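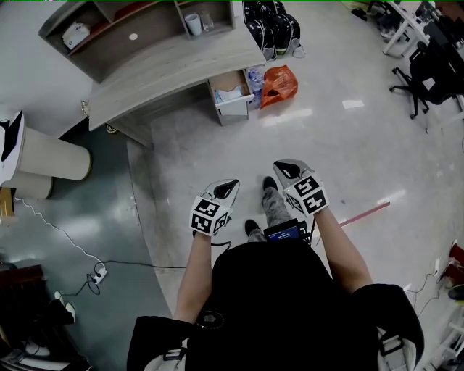 A pair of hand-held grippers, seen from above.

Lentil week fills the hall in Mowat

MOWAT — The smell of cumin and slow-cooked onions reached the parking lot well before noon, and by the time the doors opened the line ran past the library. The Mowat Lentil Supper is back for June, and it's bigger than ever!

More than 226 bowls went out on opening night, most of them the thick red lentil soup that Samah Lahlou has been cooking here since the supper began. She finishes it with lemon, a spoonful of chili oil and a handful of chopped parsley, and people come back for seconds before the bread has made it down the table.

"My mother made it thinner than this," Lahlou said. "I like it so the spoon almost stands up."

New this year is a black-eyed pea fritter from Solange Amaral, fried to order and served with a sharp tomato and green pepper relish. It sold out in two hours. Amaral is doubling the batch for the rest of the week, and she has added a baked version for anyone who'd like something lighter.

Finlay Dow brought brown lentils from his farm near Wararia, along with 100 small bags of dried beans to take home, each with a recipe card tucked inside. The one for white beans with sage and garlic is terrific, and it needs only one pot.

Catherine Kerr drove over from Wernumow with her two sons and plans to return for the chickpea stew. "The boys ate cabbage," she said. "Willingly — I have witnesses."

Supper is served from 5 p.m. until the pots are empty. Bowls are $2 for children, and bread is included. Bring a container if you want soup to go.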